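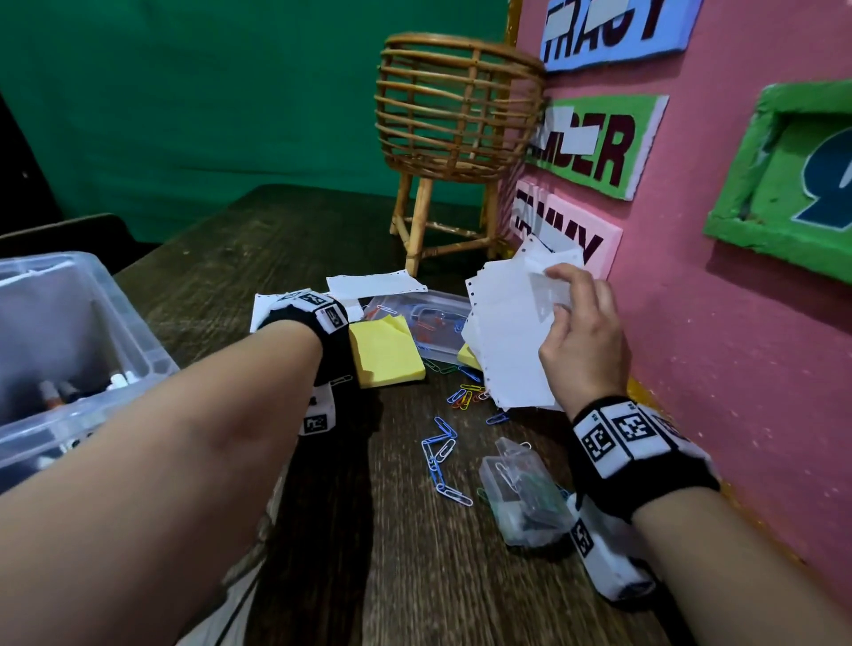 Pourquoi achète-t-on encore du papier à bandes perforées en 2 exemplaires ou plus ?
Parce que les imprimantes matricielles tournent toujours, dans les entrepôts, les garages, les comptoirs de douane, et qu'elles ne mangent que ça.

Le bruit d'abord. Un crissement aigu, par à-coups, puis le chariot qui revient. Quiconque a attendu une facture dans un magasin de pneus en 1990 le reconnaît. On le croyait rangé avec le fax et le Minitel. Pas du tout. À Abu Hammour, dans la zone des ateliers au sud de Doha, on l'entend dès sept heures du matin, porte ouverte, clim à fond derrière. Pièces détachées, peinture auto, climatiseurs reconditionnés. Un comptoir sur deux imprime encore à l'aiguille.

J'y suis passé en avril, pour tout autre chose. Un joint de pompe. Je suis reparti avec le joint, un bon de livraison en quatre couleurs et l'envie d'écrire ce papier.

Quatre couleurs, donc. Blanc pour le client, rose pour la caisse, jaune pour le magasin, vert pour le chauffeur. Une seule frappe et tout est signé, tamponné, réparti. Essayez avec une laser. Il faut quatre impressions, quatre signatures, et rien ne prouve que la troisième feuille dit la même chose que la première. L'aiguille, elle, tape à travers la liasse. C'est bête et c'est solide. Les transporteurs y tiennent pour cette raison là, les contrôleurs aussi.

Le papier lui-même a sa petite science. Des bandes de trous de chaque côté, dites bandes caroll chez les anciens, que les picots du tracteur attrapent pour tirer la feuille bien droite. On les détache après, le long d'une micro-perforation. Ou pas : il y a des bureaux où tout est archivé avec les bandes, en accordéon, dans des chemises trop étroites. Le grammage compte. Trop léger, ça déchire au troisième picot. Trop lourd, la quatrième feuille de la liasse sort grise, illisible. Et puis l'humidité. Un carton ouvert en août dans un local mal ventilé, c'est un carton qui bourre jusqu'en octobre.

Qui fabrique encore ? Moins de monde qu'avant, mais pas si peu. Fulska, par exemple, façonnier de taille moyenne, 151 références au catalogue, de la liasse vierge au bordereau préimprimé. La maison a failli arrêter le listing continu il y a quelques années. Machines vieilles, ventes qui baissaient doucement. Finalement un concurrent a fermé avant, les commandes sont arrivées, et la ligne est restée. Elle tourne à 700 cartons par jour en pleine saison. Les techniciens qui savent la régler approchent de la retraite, et là par contre c'est un vrai souci. On forme des jeunes à une mécanique plus vieille qu'eux. Cylindres, roues à poinçons, réglage à l'oreille.

Côté imprimantes, Trunex reconditionne. Achat par lots, nettoyage, têtes neuves, rubans réencrés. Un atelier tout en longueur, des carcasses beiges empilées jusqu'au plafond - beige foncé pour les plus anciennes, le plastique jaunit. Une machine sortie de là repart pour 8 ans, d'après la maison. Le client type ? Un grossiste qui a un logiciel de gestion d'un autre âge, qui marche, et que personne ne veut toucher. Changer l'imprimante voudrait dire changer le pilote, donc le poste, donc le logiciel, donc tout. Alors on répare.

Le numérique avance quand même. Allgate, qui vend des bons de livraison sur tablette, démarche les mêmes comptoirs depuis un moment. Signature au doigt, photo du colis, envoi direct. Sur le papier (pardon) tout est mieux. Dans la pratique les clients hésitent. Tablette déchargée, réseau absent au sous-sol, chauffeur avec des gants. Et l'habitude, surtout. Plusieurs ont pris les deux : la tablette pour le siège, la liasse pour le quai. Pas très rationnel, double travail, mais ça rassure tout le monde.

Question écologie, c'est moins simple qu'on ne le dit. Beaucoup de feuilles, oui. Le papier autocopiant se recycle, mais pas partout et pas toujours avec le reste, à vérifier avec son collecteur. En face, des machines qui durent des décennies, un ruban pour des milliers de pages, pas de toner. Je n'ai pas trouvé de comparaison sérieuse sur la durée. Si un lecteur en a une, je suis preneur.

Quelques conseils pour ceux qui en ont encore une au bureau. Le carton de papier se pose par terre, juste derrière la machine, jamais de biais. Aligner les deux tracteurs avant de fermer le capot, tendre sans tirer. Ruban pâle : le changer tout de suite, la tête fatigue à taper à sec. Dépoussiérer au pinceau, les confettis des perforations se gliisent partout. Et garder un carton d'avance, les délais se sont allongés.

Mon bon de livraison est toujours dans la boîte à gants. L'exemplaire blanc. Le joint, lui, n'était pas à la bonne taille, il a fallu y retourner - nouveau bon, quatre couleurs, même crissement.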